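Let the Robot Watch Your Hands
20 October 2025

I spent most of August steering a robot through chores, and I have become a bore on the subject. Friends ask how the summer was and I start in on doors.

Doors are wonderful! You have opened thousands of washers and fridges without giving one of them a thought, and then you try it through a pair of remote arms and discover how much your hands had been keeping to themselves. A washer door swings along a curve. Pull it straight toward you and it fights back. The trick is to let the fingers slide a little along the rim as it comes around, and I could not have told you that before I had to do it from a chair.

People who write about this field tend to treat remote control as the embarrassing part. A demo goes up, someone spots that a person was driving, and the comments fill with groans. If a company hides the driver, groan away. But driving as a way of teaching deserves a lot more love than it gets. Someone who knows the job does it through the machine's own arms, with the machine's own reach and its own clumsy fingers, and every second of that goes into the record. I can't think of a more natural way to hand over a skill.

At Latel, where I did my driving, we logged 2,516 runs of household work. Around 300 of mine were laundry. My early ones are painful to watch. I stop, I back up, I come at the basket from a silly angle (you can practically hear me muttering). I wanted them all thrown out. I've since come around to keeping a good share of the messy ones, the ones where the driver slips and then puts it right, so long as they are labeled as such. A robot that has only been shown perfect runs has never been shown what to do when the door drifts back.

The other method, where you take hold of the arm and move it yourself, has its fans, and on the Baudry bench I was one of them. For a single arm and a short motion it's lovely, you feel the weight of everything. With 2 arms and a basket on the floor I ran out of hands, and my own body kept getting in the way of the cameras.

What I'd like to see now is more kinds of people in the chair. We had 12 drivers, nearly all of them engineers, and we all do laundry like engineers. Bring in someone who has run a hotel laundry for years and let them loose on it. I'd watch every minute of that.

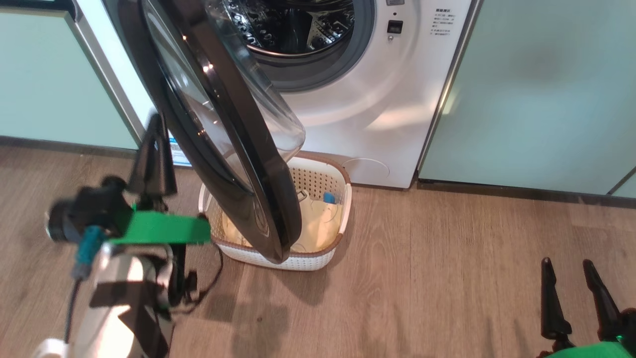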